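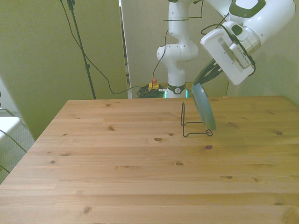

Fig. 9a. Pine top with a grey-blue plate and a black wire plate stand.

9. Oiling and everyday care of the table top

This section applies to Lindadden tables with an untreated or oiled pine top. Tops supplied with a lacquer finish must not be oiled. Check the label under the table if you are not sure which finish you have.

Before you start

You will need Nasero table oil, two lint-free cloths, fine sandpaper and a pair of gloves. Open a window. Cover the floor underneath, as oil can run down between the planks.

Oiling the top

1. Clear the table and wipe it with a damp cloth. Leave it to dry fully.
2. Sand lightly along the grain. Do not sand across it, even over a knot.
3. Brush off the dust, then wipe with a dry cloth.
4. Shake the tin and pour a little oil on to the first cloth. Do not pour oil straight on to the wood.
5. Rub the oil in along the planks, working from one end to the other. Include the edges and the end grain.
6. Wait until the surface looks dull in places, then wipe off everything left over with the second cloth.
7. Leave for 8 hours before a second coat. Repeat steps 4 to 6.
8. Do not put anything on the table until it no longer feels tacky.

CAUTION: Cloths soaked in oil can catch fire by themselves. Lay them flat outdoors to dry, or put them in a bucket of water, before throwing them away.

Note: Knots take up less oil than the wood beside them and may stay shiny. Wipe these spots a second time.

Plates and dishes

Stoneware often has a rough, unglazed ring on the base, and this can scratch a freshly oiled top. Lift plates to move them. Use a mat under anything hot, and fit felt pads under metal stands and racks.
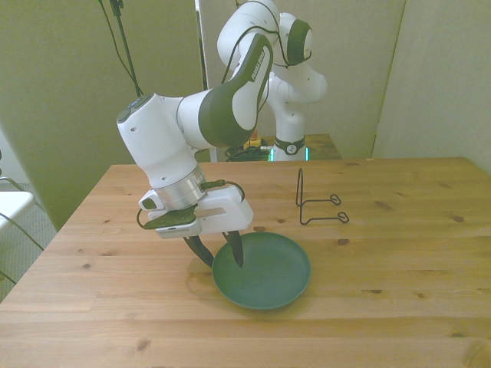
Fig. 9b. Round green plate on a pine top.

Marks and stains

Water rings: rub with a dry cloth and a drop of oil, then wait overnight. If the ring is still there, sand along the grain and oil again.

Grease: wipe with warm water and a little mild soap. Do not use scouring powder or bleach.

Dents: lay a damp cloth over the dent and leave it until the wood swells. Let it dry before sanding.

Where to place the table

Keep the table at least 700 mm from radiators and stoves. Small gaps between planks may open in dry weather and close again when the air is damper. Gaps of up to 2 mm are not a fault.

Spare felt pads and oil can be ordered from Malletti. Quote the number on the label under the table.

Issued 20 November 2019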